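How I Get a New Song Ready for an Open Mic

I've been playing the open mic at the Drukden since last October, and people keep asking me how I get a song from the couch to the stage without falling apart. So I wrote it all down for you! It works for me on acoustic guitar, but a ukulele or keyboard player could do most of it too.

Start by picking the key for your voice, not for your fingers. I learned this one the hard way with a Toditz song that I loved playing in G and could not sing in G to save my life. Put a capo on the 2nd fret, sing the highest line, move up, sing it again. When it stops hurting, stay there and write the fret on your lyric sheet in big numbers.

Next, learn the chords with no singing at all. I set the metronome way too slow and go through the whole thing 6 times, humming if I have to. Boring - but your hands need to get on with it while your head is busy with words.
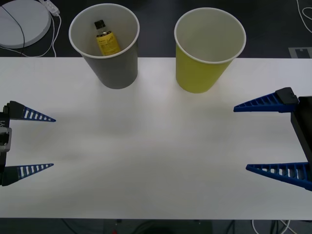 Rhythm comes after that, and I do it away from the guitar. Tap the strum pattern on the table with your palm for the downbeats and your fingertips for the ups. If you can't feel the difference between the two, grab a couple of paper cups, like the gray one and the yellow one up there, and give each hand its own cup to tap. Leave the gray one empty too when you do this, no little bottle in it, or you'll get a rattle on every beat (which is kind of fun, but not for a ballad). Count out loud until you can chat over it.

Now put it all together, one verse at a time. Record yourself on your phone and listen back the next day, when you'll be a lot nicer about it. I mark every spot where I rush, and it's nearly always the bar before the chorus.

Last thing is the running order. The Drukden gives you two songs, so I open with the one I know cold and play the new one second. Ayaaba and Grileck both have sign-up sheets at the bar, and they fill up fast, so get there early and bring your own tuner!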